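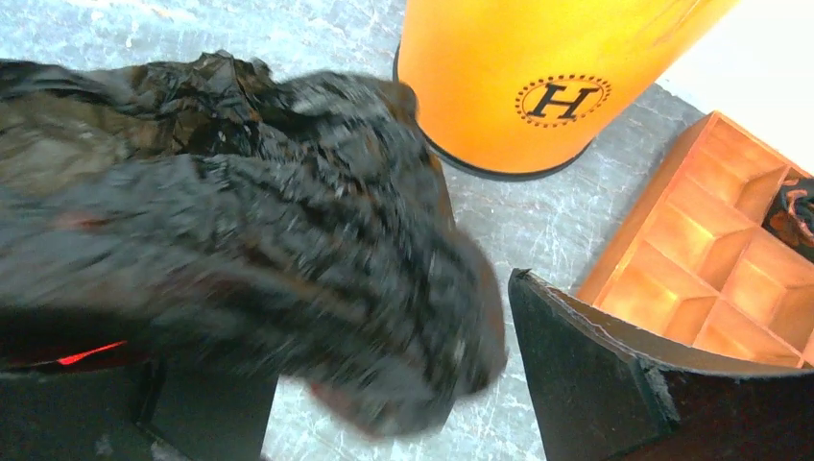
Will the new water filter pay for itself by December? Not at the rate we drink water, and I doubt Souad has done the sum either.

May 21, 2018

Souad Kamel came by after supper with the Nollent brochure again. It says the thing saves a household 403 bottles a year. Which household? We buy a crate when her brothers visit and otherwise drink from the tap, same as everyone in Irnby has done since before I was born.

The price is 169 for the unit and then a cartridge every so often, and the brochure goes very quiet on what a cartridge costs. I asked. She said she would find out. She said that last week too.

Janaka Wickramasinghe has had one since winter and swears his tea tastes better. He also swore by the magnetic ring on his gas pipe — still up there, I noticed. I drank a cup at his place and it tasted like tea.

To be fair, our kettle does fur up badly and I scraped it again this morning with vinegar and a spoon. If the filter stopped that I might come around. The brochure says "reduces scale," and I'd like to know from what to what.

Told Souad I'd think about it. Must ring Danilo about the gutter, and find the receipt for the old kettle, which I think is in the blue folder with the car papers.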